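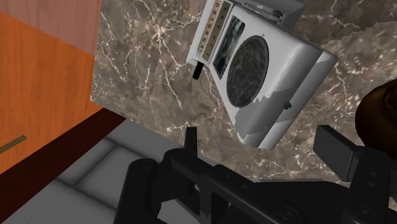
Sigrun Åberg 发表于 2018年10月31日

滑翔机进近老是偏高，侧滑到底该什么时候用？

大家好！我今年七月开始在 Løken 机场学滑翔机，到现在飞了30个起落，完全上瘾了，每次下来都想马上再排队上去一次！不过最近卡在一个地方，想请教一下飞得多的朋友。

我的五边总是偏高。教练坐后面的时候，他会提醒我早点开减速板，基本都能落在该落的地方。可是一旦他不出声，我就会在四转弯之后发现自己高了一大截，然后把减速板全打开，机头往下压，速度跟着就上去了，结果平飘老远，差点飘到跑道那头的围栏边上。

上周教练演示了一次侧滑，太神奇了，飞机歪着身子往下掉，速度几乎没怎么增加，高度哗哗地没了。我自己试的时候就乱套了，舵蹬进去了，坡度不够，机头跑到一边，整架飞机往跑道左侧偏，教练只好接过去。

我想问的是：

一、偏高多少才值得用侧滑，还是说减速板全开就够了？
二、侧滑的时候空速表能不能信？我那次看到指针往回掉，吓得赶紧推杆。
三、侧滑能带到多低？

补充一下，我们场子标高381米，高度表一般调场压，落地读零，所以应该不是高度表看错了。机上装的是 Tiltex 的升降速度表，声音挺灵的，下降的时候一直哼哼。先谢谢大家！

北坡上升气流

恭喜入坑！30个起落就开始琢磨侧滑，挺好的，我那时候还在跟拖飞机的绳子较劲呢。

先说第二个，这个最要紧：侧滑时空速表别太当真。气流是斜着过来的，皮托管和静压孔感受到的都不对，有的机型读数偏低，有的干脆掉到零附近晃来晃去，往左滑和往右滑还可能不一样。所以要看姿态。进入之前先把速度稳定在你的进近速度上，记住机头和地平线的相对位置，侧滑全程就守着这个位置。你看见指针回落就推杆，机头一低，真实速度就上去了，改出来的时候你会发现快得离谱，后面平飘那么远多半也跟这个有关系。反过来也要小心，别为了“少掉点速度”把机头抬起来，低空、大舵量、小速度，这三样凑在一起我是真的怕。

至于偏出跑道左侧，听你的描述是舵先进去了，坡度没跟上。我习惯先压一点坡度，紧接着蹬反舵，机头会偏离跑道方向一些，但是飞机的航迹要一直对着跑道。航迹往低翼那边跑，说明坡度多了或者舵少了；往另一边跑就反过来。有侧风的话，低的那一侧机翼放在迎风面，舒服很多，也不用在最后换边。

改出的时候杆和舵一起回，别猛松，同时看好机头。

还有啊，一定要先翻飞行手册！有的机型对减速板打开时的侧滑有说明，舵还可能被气流“吸住”，要用点力气才能蹬回来。第一次遇到会吓一跳，知道有这回事就好多了。
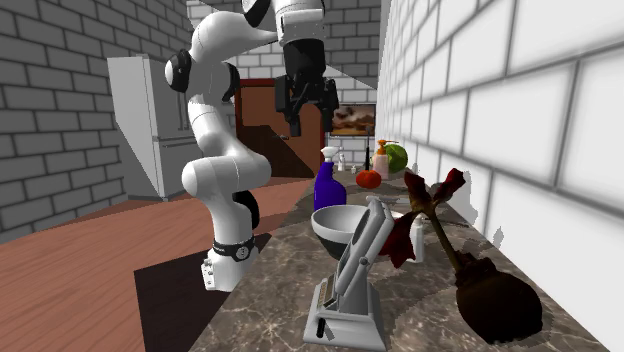 云底下的老郭 | 回复于当天晚上 | 累计起落 2,149

楼上讲动作讲得很好，我来说说为什么会偏高，我觉得这才是你该先解决的事！

五边高，问题往往出在三边。你想想自己在三边上离跑道有多远，四转弯之前看没看过接地点的角度？很多学员是按地标飞的，教练说过“到那个红房子就转”，于是不管风大风小、高度多少，都在红房子那儿转。今天顶风强，转出来正好；换一天没什么风，同样的位置、同样的高度，就高了。我们俱乐部有个小姑娘就是这样，后来换到外场飞了一次，没有红房子了，反倒飞得特别漂亮，下来高兴得不行。

我的办法是从三边开始就盯着接地点看，看它在风挡侧面的角度。觉得陡了，就往外放一放，或者四边上早点把减速板打开一半。在四边上处理多余高度是最从容的，你有时间，也有距离。五边上减速板用到一半左右，两头都有余量，低了可以收一点，高了可以再开。一上来就全开，你就只剩压机头这一招了，可速度一多，全都还给平飘了。

你的第一个问题，我的标准很简单：减速板全开，速度也对，瞄准点还在风挡里往下走，那就是真的会飞过头，可以上侧滑。瞄准点稳住不动了，就别再折腾。

第三个问题，我不想给你一个具体的米数，这得听你教练的，机型不同、场地不同，答案也不同。学员阶段宁可早一点改出，留够时间把机翼放平、把速度看清楚，再去拉平。我带人的时候，进了低空还在歪着的，我会直接接杆。

练习的话，建议跟教练说专门安排一次，8个起落都做同一件事，故意从偏高的位置进来，前几次只用减速板，后几次加侧滑。先在高空找一条直路，对着路练保持航迹，特别好用，歪了一眼就看出来！

至于风，我每次飞之前都会看一眼 Multgate 上的地面风和几百米高度的风，差得多的日子，五边上风会变，心里有个数。

Skonance_小白

我也有一样的毛病！！跟着看。我教练叫我在三边把速度、风、减速板都念出来，念着念着就没那么慌了，楼主可以试试。另外想问一下老郭，雨后草地湿滑的时候还会想着多留一点余量吗？

Sigrun Åberg

哇，谢谢各位！看完老郭那段我脸红了，我们场子真的有个谷仓，我每次都在谷仓那儿转弯……下次我就看角度，不看谷仓了。对着路练航迹的办法我也发给教练了，他说等天气好就带我上去。空速表的事我记在本子上了，画了两道线！

云底下的老郭

回小白：会的，湿草地刹车不顶用，接地速度要控制好，瞄准点前后都给自己留地方。楼主练完记得回来讲讲，我很想听！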